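## 4. The problem of the single voice

Wichai Jitpraphai's *The Narrow Frame* is usually described as the book that gave the hosiery workers of Litmont their history back. The phrase has been repeated in reviews, in course guides and on the jacket of the second Claser edition, and it deserves more suspicion than it has had. A book can be moving and well made and still tell us less about its subject than its readers believe. In this section I look at how Jitpraphai uses the letters on which his account rests, and ask whether they can bear the weight he puts on them.

The claim itself is simple. Earlier histories of the Litmont trade were written from the owners' papers, and they treated the knitters as a cost. Jitpraphai turned to the letters sent home by families who had left the valley after the mills closed, many of them to Toledo, and built his narrative from what they said. He calls this hearing the workers "in their own words". The collection he used holds 364 letters. Readers of the book could be forgiven for thinking that he drew on all of them.

He did nothing of the kind. When the footnotes are traced back, the quotations come from 11 writers, and seven of those belonged to the same chapel. It would be odd if they had disagreed with one another. They share turns of phrase, they share grievances, and in two places they seem to share a pen. Jitpraphai must have noticed this, yet the text presents each letter as fresh support for the one before.
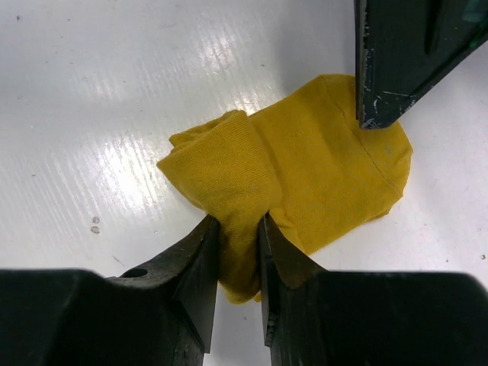
**Figure 1.** Mustard-yellow cloth between two black gripper fingers on a white tabletop.

The chapter on the closures shows what goes wrong. It opens with a long passage from a woman who recalls the mill bell stopping in January and the street standing silent. It is the best page in the book, and it has been reprinted more often than any other. But the letter was written many years later, to a niece who had asked for stories, and it gets the order of the closures wrong. The Mondlow works shut first. Jitpraphai knows this, because his own table at the back of the volume says so. In the chapter he lets the mistake stand without comment, and the reader is left with a town that falls silent in a single morning.

Defenders of the book have said that such slips are beside the point. Memory, they argue, is evidence of feeling, and feeling was what the older histories left out. I accept the second half of that. The first half needs care. A letter written for a curious niece tells us how a woman wished to be remembered as having felt, and that is a different thing from how she felt on the morning in question. The book never stops to draw the line — and its admirers have not drawn it either.

There is also the matter of who is missing. Litmont had knitters who did well out of the closures, buying frames cheaply and setting up on their own account. Five of them left letters in the same collection. None is quoted. One writes with some relish about a foreman reduced to asking her for work, which would have made a lively paragraph and a very awkward one. The families who stayed behind in Mondlow fare little better. They appear only as the people to whom other people wrote.

Why does this matter, if the broad outline is sound? Partly because I am not convinced that it is. The picture of a whole community driven out against its will depends on leaving these writers aside, and no later study has put them back. Most have simply cited Jitpraphai. A chain of citations of this sort can look like agreement when it is only repetition.
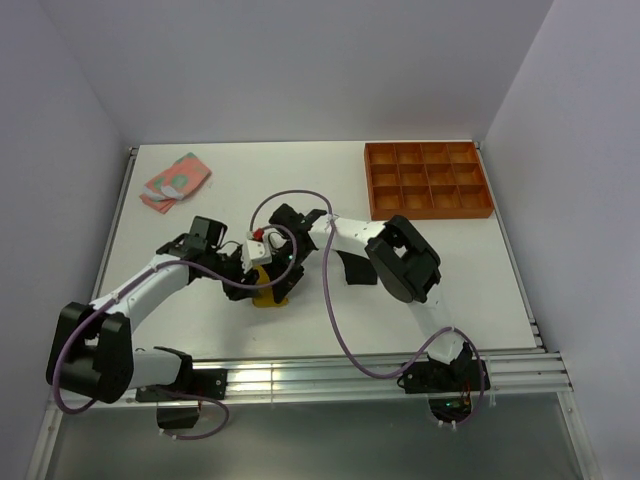

**Figure 2.** Two robot arms reaching over a white tabletop, with a folded pink sock and an orange compartment tray.

None of this makes *The Narrow Frame* a dishonest book. Its preface admits to "a side taken", and the archive was badly listed at the time; some of the bundles may not have been open to him at all. The reading-room registers that might settle the question have gaps in the years that count. What can be said is that the book was received as a recovery of many voices, and that its pages contain rather few. Section 5 turns to the classroom editions, where even those few were cut, and where the letter about the bell was printed for the first time without its date.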